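Kullura、手持ちグリッパーの記録データを双腕ロボットの動作に変換するソフトウェア「Flukumico 3」を提供開始

マーカー追跡、軌道の再計画、データ検査を一つの環境に統合

ロボット向けソフトウェアを開発するKulluraは、手持ちグリッパーで記録した作業データを処理し、双腕ロボットの制御に利用するためのソフトウェア「Flukumico 3」の提供を4月に開始します。既存版の利用者は、保守契約の範囲内で追加費用なしに移行できます。

■ 開発の背景

家庭内の片付けや配膳、食材の取り扱いといった作業をロボットに学習させるには、人が同じ作業を行った記録が大量に必要になります。ロボットを遠隔操作して記録する方法では、実機の台数と稼働時間がそのまま収集量の上限になっていました。手持ちグリッパーを両手に持って作業する方法であれば、実機のない場所でも記録を進められます。

一方で、記録した後の処理には手間がかかります。グリッパーの位置と姿勢をマーカーから推定し、頭部カメラの映像と時刻を合わせ、ロボットの腕で再現できる軌道かどうかを確認する必要があります。当社の従来版では、これらの工程が別々のツールに分かれており、途中でデータ形式を変換する作業が発生していました。Flukumico 3では、取り込みから軌道の書き出しまでを同じプロジェクトファイルの中で扱います。

■ 主な機能

1. マーカー追跡と姿勢推定

グリッパー後部に取り付けた立方体マーカーの見えている面を組み合わせ、左右それぞれの位置と姿勢を推定します。一つの面しか見えない区間では解が二通りに分かれることがあるため、前後の動きと慣性センサーの値を使って候補を絞り込みます。それでも確定できない区間には「未確定」のフラグを付け、推定値で埋めずに残します。フラグの付いた区間を学習用データに含めるかどうかは、利用者が書き出し時に選択します。
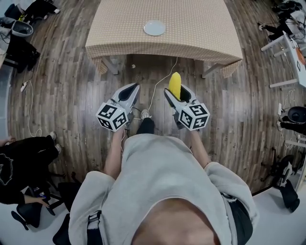 左右のグリッパーに同じ形の部品を使用する場合でも、マーカーの識別番号をもとに左右を区別します。両手が交差する動作や、片方の手がもう片方を隠す動作では、隠れる直前の軌道を保持し、再び検出された時点で照合します。照合に失敗した場合は自動で左右を割り当てず、確認画面に表示します。

2. 把持状態の推定

グリッパーの開き幅の時系列と映像から、把持の開始と終了を推定します。物体の種類を事前に登録する必要はありません。野菜や布製品のように、個体ごとに形や硬さが異なるものでは、閉じきる手前で指が止まる位置もその都度変わります。本機能では固定のしきい値を使用せず、開き幅の変化が止まった時点と、物体がグリッパーと一緒に動き始めた時点の両方を見て判定します。

推定結果は時間軸上の帯として表示され、端をドラッグして修正できます。修正の履歴は元の推定値とは別に保存されます。

3. 双腕軌道の再計画

人の腕とロボットの腕では、届く範囲も関節の構成も異なります。Flukumico 3では、記録された手先の軌道を目標として、関節角度の制限、速度の上限、両腕の干渉を考慮しながら軌道を計算し直します。手先の軌道を優先する区間と、多少ずれてもよい区間を分けて指定できるようになりました。把持の直前と直後は初期設定で優先区間になります。

再現できない区間がある場合は、その理由を「到達範囲外」「速度超過」「腕同士の干渉」「機体との干渉」などの分類で示します。ロボットの設置位置を変えれば再現できると判定された場合は、台座の位置と高さの候補も併せて表示します。

4. 記録データの検査

新たに加わった検査ツール「Kingi」は、記録の取り込み時に自動で動作します。時刻のずれ、コマ落ち、マーカーの検出が途切れた区間、作業開始前と終了後の不要な区間を検出し、一覧にまとめます。検査項目はテキスト形式の設定ファイルで追加や変更ができ、コマンドラインからの一括実行にも対応しています。

Kingiは単体でも使用できます。収集場所に置いたノートパソコンで先に検査だけを行い、問題のない記録のみをサーバーに送る運用が可能です。

■ 社内での評価

開発にあたっては、当社の収集チームが記録した550件の双腕作業データを評価に使用しました。内訳は、食器や食材を机に並べる作業が400件、床や棚の物を片付ける作業などが残りの150件です。いずれも複数の人が同じ室内にいる環境での記録を含んでいます。

評価では、推定の結果を担当者が1件ずつ再生して確認しました。従来版で左右の入れ替わりが起きていた記録を重点的に見直し、照合の手順を変更しています。床に近い位置で手を動かす作業では、体や脚でマーカーが隠れる時間が長くなる傾向があり、未確定区間の扱いはこの結果をもとに決めました。

■ 開発責任者のコメント

Kullura ソフトウェア開発責任者 Tipene Merrick

「これまで利用者からいただいた要望で最も多かったのは、精度の数字よりも、どの区間が信用できるのかを知りたいというものでした。学習に失敗したときに、モデルの問題なのか、元の記録の問題なのかが分からないと、次の作業が決められません。今回の版では、推定に自信のない区間をそのまま見せることを優先しました。画面に出る警告の数は従来版より増えています。最初は多いと感じられるかもしれませんが、分類ごとに表示を切り替えられますので、必要なものから確認してください」

■ 導入事例

先行利用企業のClerasineでは、配膳補助ロボットの動作開発にFlukumico 3の試用版を使用しています。同社は収集担当と制御担当が別の拠点で作業しており、以前は記録の不備が制御側で見つかるたびに、収集側へ撮り直しを依頼していました。現在はKingiによる検査を収集側で行い、検査結果を記録と一緒に制御側へ渡しています。

同社からの要望を受け、検査結果に自由記述のメモを添付する機能と、作業名の表記ゆれを統一する機能を正式版に追加しました。

■ 動作環境と提供形態

対応OSはLinuxおよびWindowsです。マーカー追跡と映像の処理にはGPUの使用を推奨しますが、軌道の再計画とKingiはCPUのみで動作します。書き出し形式は設定画面から選択でき、独自形式への変換はPythonのスクリプトで記述できます。

ライセンスは年間契約で、1契約につき8台までのコンピューターに導入できます。Kingiの単体利用は台数に含まれません。教育機関および研究機関向けの契約については個別にご案内します。

従来版のプロジェクトファイルは、Flukumico 3で開くと新しい形式に変換されます。変換後のファイルは従来版では開けませんので、移行の前に複製を保存してください。マーカーの配置を独自に変更している場合は、配置ファイルの再登録が必要です。手順は付属の移行ガイドに記載しています。

■ 今後の予定

次の更新では、グリッパーのケーブルが作業の対象物に触れた区間の検出と、複数の頭部カメラを同時に使用した記録への対応を予定しています。提供時期は決まり次第、当社ウェブサイトでお知らせします。

■ 会社概要

社名:Kullura
事業内容:ロボット制御および認識ソフトウェアの開発、販売、保守
主な製品:Flukumico、Kingi

■ 本件に関するお問い合わせ

Kullura 広報担当
当社ウェブサイトのお問い合わせフォームよりご連絡ください。試用版をご希望の場合は、使用予定のグリッパーとロボットの機種名をご記入ください。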